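Sorting by the Pair

Returned textiles are an awkward class of goods. A carton has corners and a barcode on a known face. A cap or a folded shirt has neither, and its shape changes each time it is put down. At Altside, a returns processor for clothing retailers, that difference kept one step of the line manual long after the rest had conveyors: the first sort, where mixed items are separated into bins before inspection.

The company is now developing a two-arm cell for that step, under the project name Rulto. The task is narrow. Two arms share one table, two bins stand side by side, and each item has to end up in the right one. Cloth is the difficult part. A gripper that closes on a fold may lift one layer or three, and a corner can stay caught in the fingers after the rest has gone down.
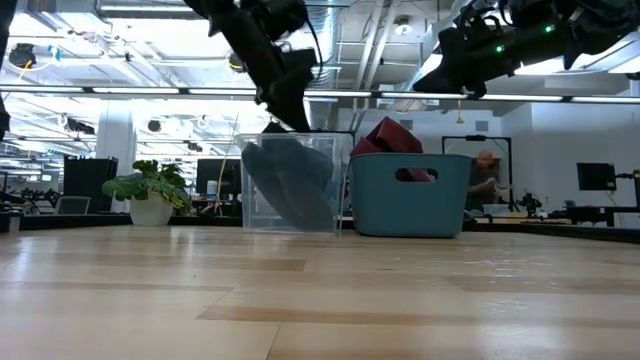 Two arms, two bins: dark blue-gray cloth in the clear bin, dark red in the teal.

Judite Figueiredo spent six years on the manual sort before moving to the cell in September. Her job title changed from sorter to cell operator, and the pay grade went up by 2 steps. She resets the table between runs, logs each failed grasp by type, and decides when an item should be pulled from the trial set.

"On the line I handled the garment," she says. "Now I write down what happened to it. My shoulders are better. My eyes are worse."

The failure codes were her work. The engineers began with 12, most of them describing the state of the arm. Figueiredo asked for codes that described the item: doubled layer, strap caught, brim against the rim. The current list has 121 entries, and code 999 is reserved for anything the operator cannot classify. Its use is reviewed every Wednesday.

Caps have a section of the list to themselves. The crown is soft and folds under light pressure, while the brim is stiff enough to turn the whole item when it touches a bin wall. Grasp position therefore matters more than grip force. 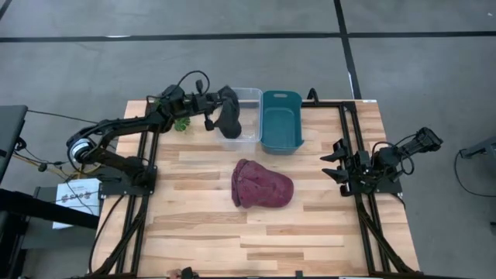 Workplace and Technology Desk

The effect on staffing is harder to state. Altside has made no layoffs at its Grendby site, but two sorting positions left vacant in the spring were not filled. Bastos, the contractor that supplies seasonal labor, has been told to expect smaller orders for first sort and larger ones for inspection. Inspection pays better and takes longer to learn – five weeks of training against three days.

Figueiredo has trained two former sorters as operators. Both asked for a rotation, with part of each shift back on the manual line, and management agreed to it on a trial basis. The manual line still takes all knitwear and anything with a drawstring.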